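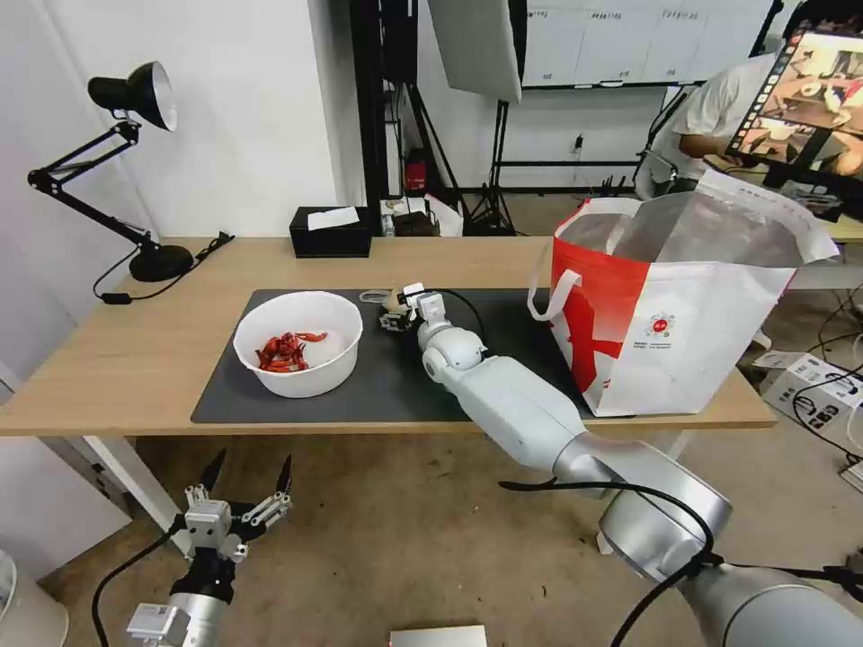 Asked by Anju Mathur in Food & Cooking · February · 2 answers · 216 views

How long do cooked crayfish keep in the fridge?

Got a bag of cooked ones from the fish counter at Khurana, shells on. Label's come off so no date. Want them for a pasta tomorrow night, is that pushing it? Also do I shell them now or leave it. Never done them before, only had the tubs in brine

Answer 1
tomorrow's fine if you bought them today. Two days is my limit for any cooked shellfish, coldest shelf, lid on. Leave the shells on till you need them, they dry out otherwise. If they smell of ammonia bin them, dont risk it. Ring the counter and ask when they came in, they should know.

pasta wise: put them in right at the end, just to warm thruogh. Go rubbery fast. Keep the shells for stock

Answer 2
We always froze ours. Never that nice after tbh. Fistov does a frozen bag, already shelled, cheaper too

Comment from Anju Mathur
thanks, rang them, came in this morning. Leaving shells on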